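# Household Tasks Lab Kit for Student Robotics Teams

The Household Tasks Lab Kit is what Flanard sells to schools and clubs that already have a robot, or the use of one, and need something for it to do. It contains the props, floor markings, task cards and score sheets for one term of home-task work. It does not include a robot, a computer or any software beyond the timing sheet.

The kit follows the task list of the Clollby Cup, the student home-robot competition. Teams that don't plan to enter can use the same cards as a course. The order of the cards is only a suggestion, and most classes skip at least one of them.

## What comes in the box

- Task cards, double-sided, with start layout on the front and scoring on the back
- Bedding set: fitted sheet, flat sheet, two pillowcases
- Kitchen set: lidded pot, ladle, two bowls, dish rack
- Small items set: remote control shell, bag clips, cloths, sponge
- 4 rolls of low-tack tape for marking and holding down props
- Paper score sheets, pad of 140
- Timing sheet for laptop (works offline)
- Instructor guide, 69 pages, spiral bound

Replacement parts are sold one by one. The sheets and cloths wear out first. The bowls are the ones people lose.

## Setting up the room

You need a bed or mattress, a table, and open floor between them. The instructor guide has three floor plans. Plan A fits a normal classroom with the desks pushed back. Plan B assumes a lab bay with a wall on one side. Plan C is for teams that have a full room and want the bed and kitchen tasks running at the same time.

Check the table height before you mark anything. Teams tape out the whole floor and then find the arm can't get over the rim of the pot. Tables on casters are fine as long as the casters lock - push on the table with one hand and see if it rolls. 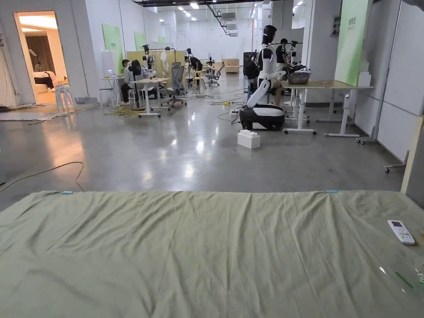 The bed tasks need more room than the card shows. A mobile base has to turn at the foot of the bed, and a wide base needs to back up first. Leave a full base length clear on the side the robot works from. If you run power to the base while testing, route the cable on the other side.

Keep desks and laptops outside the taped area. The driver and the safety person are the only ones who should be inside it while the arm is powered. The rule is the same in class and at the Cup, so it is worth getting used to early.

## The tasks

**Card 1: Clear the bed.** Small items are placed on the sheet. The robot moves each one to the table. Points per item, none for items that touch the floor.

**Card 2: Straighten the sheet.** The far edge is taped down and the near edge is left free. Scored by eye against the photo chart in the guide. Two scorers, lower score counts.

**Card 3: Pot to rack.** Lift the pot by its handles and set it on the rack without tipping. The pot is always empty.

**Card 4: Wipe down.** Wipe a marked square on the table. Teams with one working arm may use it for this card and skip the hold step.

Each run is 20 minutes, including resets. Teleoperated and autonomous runs use separate score sheets. Please don't mix them on one sheet, as the totals are worked out differently.

## What robots it works with

Any robot that can reach a standard table and close a hand or gripper on a pot handle. The cards were tried on two platforms: the Adov mobile base with a single arm, and the Ahn two-arm upper body on wheels. Fixed arms clamped to a bench can do Cards 3 and 4 only.

Small hobby arms are too weak for the pot. A light version is sold separately and comes with its own score sheet.

## Ordering

Kits ship flat in two boxes. The bedding set comes in one color per kit and we can't take color requests. School purchase orders are accepted; put the shipping address on the order itself and a phone number for the receiving desk.

Orders for the spring term should be in by December. Teams entering the Cup should check the current rule sheet against their cards before the first practice - the card number and revision letter are in the bottom corner. If the letter is older than the rule sheet, write to us and we will send new cards at no charge.

Damaged or missing parts can be reported within 20 days of delivery. Used tape and marked score sheets can't be returned.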